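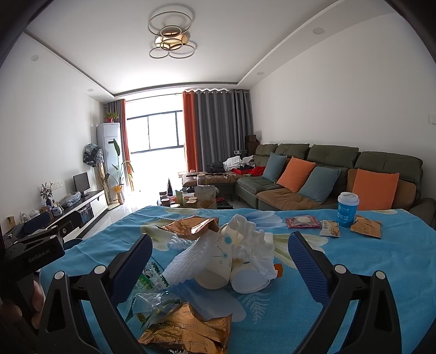 Sum-yee Ko

Home | Course outline | Handouts | Contact

Handout: Planning a budget for hand-held grippers

Welcome back, everyone! Last time we got a bit carried away with arms and motors (my fault, I do love them), so today is all about money, and I promise it's more fun than it sounds.

Suppose your group wants to gather tidying-up examples in ordinary homes. A hand-held gripper with two padded jaws is the tool you'll hold, and it's tempting to put its price at the top of the sheet and stop there. Please don't! Look at what the jaws have to deal with on that flowered bedsheet: crumpled foil wrappers, a foam mesh fruit net, a plastic cup, a bottle lying on its side. Soft things, slippery things and round things all ask something different of the pads, so give pads their own line.

For our class exercise we'll use the Guvano plan, with a ceiling of 1836 dollars:

Two grippers, with cases: 1353
Spare pads and screws: 300
Left over: 183

Now, what would you do with that last amount? I'd leave it alone until the first home visit is done, but I've been talked out of that before, and Tin-yau Tsang made a very good case in February for spending it on storage cards. Write down your own choice and a sentence or two about why.

One more thing on props. Snack bags and paper cups cost very little, so people leave them off the sheet, and then somebody ends up paying from their own pocket. Put them in, even if it's only small change, and keep the receipts together in an envelope.

Before next class, read the Piltar quote and mark anything that would have to be paid again in the second year.

Comments

Hiu-tung Fung: Does shipping come out of the 183?

Sum-yee Ko: Yes please, and well spotted, I should have said so!

Yuk-lan Wan: We went with extra pads. Foil is harder on them than I expected.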